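Ticket 3144
Product: Gimden countertop water softener, small kitchen model
Status: Closed by customer
Subject: Keeps going into regeneration in the middle of the night, then shows E53

Opened 7.40 am

Hello Nado support! I bought the Gimden from you in January and for the first few weeks it was lovely, no complaints at all, the kettle stayed clean and my tea stopped having that skin on it. Now it has started regenerating at about three in the morning, every single night, and when I come down it's sitting there with E53 on the display and beeping. The manual lists E51 and E52 and then jumps straight to E60, so I'm a bit stuck.

Things I've tried so far: switched it off at the wall and left it overnight, topped up the salt, checked the drain hose for kinks (there was one, I straightened it, made no difference). The water coming out of it is hard again, going by the strips that came in the box.

We're in Trusarton, where the water is like liquid chalk, and I've got the hardness set to 14 as it says on the card you sent.

Update, same day, 12.15 pm

Thanks for the quick reply. You asked what the water is being used for and how much we get through. Mostly drinking, tea, pasta and steaming. I do a lot of dumplings and I top the steamer pan up from the Gimden because plain tap water leaves a crust on the pan that takes vinegar and a whole evening to get off. On a steaming day I might draw two or three jugs more than usual, but the nights it goes wrong aren't only the steaming days, I went back and checked.
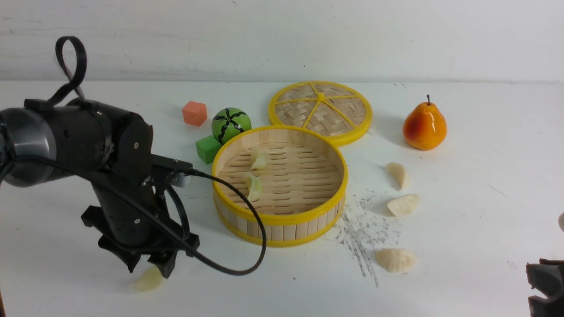
Bamboo steamer and dumplings.

You also asked for the firmware number. I held down the two left-hand buttons like you said and got a long row of dashes, then the hardness setting, then more dashes. I don't think that's a firmware number! I'll have another go tonight when I can hold the torch and the manual at the same time.

Update, 9.30 pm

Right, got it. It's the two RIGHT-hand buttons on mine. The panel must be a different version from the one you have in front of you, so you might want to change that in your script. It says 2.0 and then a little letter b.

I also did the salt tank check. I scooped the top layer out with a measuring cup and underneath there was a hard crust right across, with a gap below it where the salt should have been. So from the top it looked full and all the while there was nothing touching the water. I've been cheerfully adding salt on top of a lid made of salt, for weeks by the look of it.

I broke it up with the handle of a wooden spoon (gently, I know there's a float in there) and emptied the whole lot into a bucket. Rinsed the tank out, let it dry on the draining board, and filled it to the line with the tablets instead of the granules. The granules were from the big Geddes shop on the ring road. The bag doesn't say anything about softeners one way or the other, so I can't swear they were the wrong sort, but I won't be buying them again.

Update, next morning, 7.05 am

It still ran in the night but no E53 this time, and no beeping. Test strip is halfway between soft and not soft. You said it may need two full cycles before the resin catches up, so I'm going to leave it alone and stop poking it.

One question while I wait. The drain hose now gurgles when it finishes. It never used to, or else I never heard it over the beeping. Is that the kink I took out, or should I be worried?

Update, two days later, 6.50 pm

Good news! It has stopped regenerating every night. It ran once, the first night after my last message, and it has stayed quiet since then. Strips are reading properly soft, same colour as when it was new. I've put the counter back to 80 litres like you suggested and switched the night mode on.

The gurgle is still there but you've said it's just air going down the hose, and there's no water on the worktop, so I'm happy to live with it.

Could you please pass on that E53 needs to go in the manual? Even a line saying "check the salt for a crust" would have saved me a lot of early mornings. And the button thing as well, left and right.

You can close this one. I'll open a new ticket if it starts up again. Thanks for being so patient with me!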